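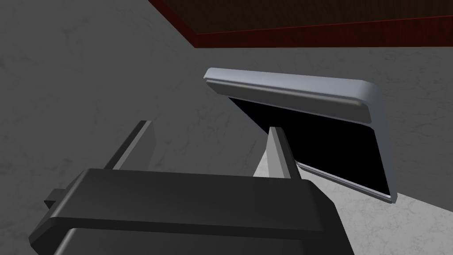 4. Setting up the simulated bench

By now you've got the arm bolted down and the gripper moving on the real thing (section 3), so let's get the same arm working in the simulator. I know, I know, you want to go straight to making it open drawers for real! I did too. I went through one set of fingers and a perfectly good cutlery tray in our shared shop before Sơn Hồ talked me into practicing on screen first.

I call the whole build Pudberg, and the bench file you need is named Cladel. Both are in the download folder from section 1.

4.1 Load the bench

1. Close anything that's talking to the real arm. Pull the USB cable too.
2. Open the simulator and load Cladel. My old laptop chews on it for a good while the first time, then it's quick.
3. Switch to the wrist view. You want to be looking out past the fingers at the gray marble floor.
4. Press Reset once. Skip this and the joints start wherever the last session left them.

Note: The marble is only a texture. Stellan Rønning swapped his for plain green and everything ran the same, so pick whatever you can stand to look at all evening.

CAUTION: Never run the simulator with the real arm powered and plugged in. The two share a port name by default, and a Reset on screen will swing the real arm home at full speed.

4.2 Set the gripper

1. Open the gripper panel and set Max Opening to match what you measured in section 3.
2. Set the finger force to 2. Mine came set a lot higher and it shoved things clear across the floor.
3. Click Open, then Close, then Open again. Both fingers should travel the same distance. If one lags, you've probably got the left and right joints swapped in the settings file (easy to do, they're one letter apart).
4. Leave the fingers open before you go on.

4.3 Approach the drawer

1. Load the starting pose called Balero. It parks the gripper low and back from the drawer.
2. Set the step limit to 300. That's plenty for one try, and it stops the run if the arm gets itself wedged.
3. Jog forward in small moves with the fingers wide open, and watch the right one. It tends to reach the drawer front well before you think it will.
4. Stop when you like the position, and save it as a new pose. Don't save over Balero! You'll want it back.
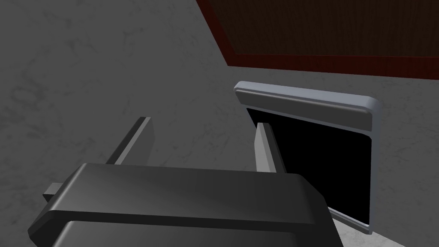 Can I use the saved pose on the real arm right away?

Only after you redo the zero offsets in section 5, because your real joints won't sit at quite the same angles as the simulated ones. Run it at the slowest speed the first time and keep a hand near the stop button.

4.4 Record a run

1. Press Record, then play your saved pose from the start.
2. Type a seed number so you can repeat the run later. I use 127 for everything out of pure habit.
3. When it stops, check the log for contact warnings. A couple of light touches on the handle are fine. A long string of them means a finger is dragging, so go back to 4.3 and start a little farther out.
4. Save the run with a name you'll recognize next month. I have a whole folder of files called "test" and I can't tell you what's in any of them.

Note: If the log stops with error 849, the pose file has a blank line at the end. Delete the line, save, and load it again. I lost most of an August evening to that one.

Once you have a run that finishes with no long contact warnings, copy it to the Kiều folder. The offset tool in section 5 looks for it there.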